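I drove 80 miles to Bristville for a wrestling show with 400 folding chairs and one working restroom. The Ploltari Armory smells like popcorn and liniment, and I've missed it since December.

The tag title match went to a team called the Watkins Brothers, who are neither brothers nor, judging by the way they introduced themselves, sure about Watkins. They held the belts for 4 minutes. Then the Girutow Express came back out, cashed in some rematch clause I'm convinced was written on the spot, and won them right back. A kid in front of me cried. I sympathized.

Best thing on the card was the opener, three falls and not a wasted headlock. I'd have gone home happy after that, except I'd paid for parking.

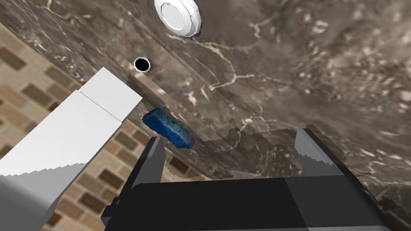

Next show is in the spring, same building, same chairs. I've already bought a ticket and a cushion.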